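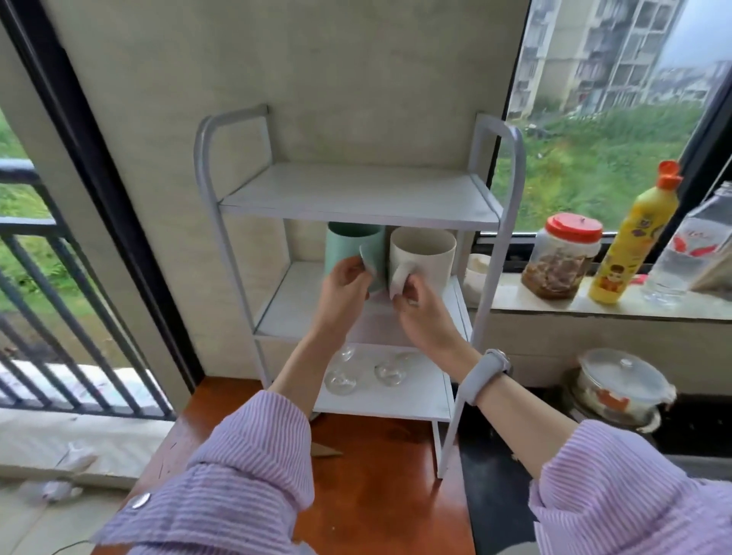
Según Dezső Borbély, un robot aprende peor de una demostración perfecta que de varias corrientes, con sus vacilaciones y correcciones, y de ahí su insistencia en grabar tareas domésticas a ritmo normal. La observación figura en casi todas las introducciones a la **programación por demostración** (también *aprendizaje por demostración* o *por imitación*), conjunto de técnicas con las que una persona enseña una tarea a un robot ejecutándola en lugar de escribirla como código.

## Modalidades

### Enseñanza cinestésica

La persona sujeta el brazo del robot y lo lleva con la mano por la trayectoria deseada mientras los sensores de las articulaciones registran el movimiento. El brazo debe poder compensar su propio peso. Es el método habitual en soldadura, paletizado y atornillado, y resulta incómodo cuando intervienen dos brazos, pues obliga a guiar ambos a la vez.

### Teleoperación

El operador maneja el robot a distancia con un mando, un guante o un par de brazos maestros de menor tamaño. Lo grabado corresponde ya al cuerpo del robot y no hay que traducirlo. Sus inconvenientes son el retardo, la falta de tacto y la fatiga. El manual del sistema Plilton recomienda turnos cortos y un descanso después de cada cambio de tarea.

### Demostración directa

La persona hace la tarea con sus propias manos y se graba desde su punto de vista, a veces con guantes instrumentados. Es la modalidad más rápida. Colocar una taza en un estante exige elegir por dónde cogerla, orientarla y soltarla sin tocar la de al lado, decisiones que quien friega a diario toma sin pensar y que rara vez aparecen en un programa escrito.

El coste se paga después, en el llamado *problema de la correspondencia*: una mano de 5 dedos ha de convertirse en órdenes para una pinza que suele tener 2.
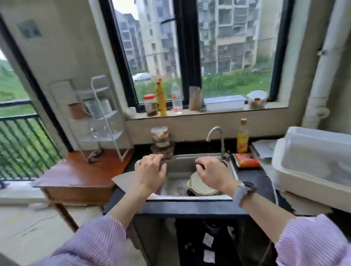 *Santeri Hyvönen*

## Tareas de cocina

El fregadero es un banco de pruebas frecuente. Reúne objetos apilados, superficies brillantes, agua y piezas con filo, y las dos manos suelen hacer cosas distintas: una sostiene el cuchillo y la otra se apoya en los platos. Los modelos entrenados solo con agarres de una mano fallan a menudo en este reparto.

El vidrio plantea otra dificultad. Las cámaras de profundidad miden mal las copas transparentes, por lo que algunos equipos recurren a la teleoperación para esas piezas y reservan la demostración directa para la loza opaca.

## Conjuntos de datos

La colección Aquino, cerrada en febrero, contiene 2322 demostraciones de cocina divididas en episodios, cada uno con una sola acción principal. Broltia, más pequeña, ronda las 500 y es íntegramente teleoperada. Los formatos no coinciden; la herramienta Kamard convierte de uno a otro, aunque descarta las anotaciones de fuerza.

## Críticas

Rónán Ó Néill sostiene que el número de demostraciones importa menos que la variedad de cocinas. Brendan Daly objeta que sin un mínimo de repeticiones en un mismo lugar no puede separarse el error del operador del error del modelo.

## Véase también

- Aprendizaje por refuerzo
- Interfaz háptica
- Manipulación bimanual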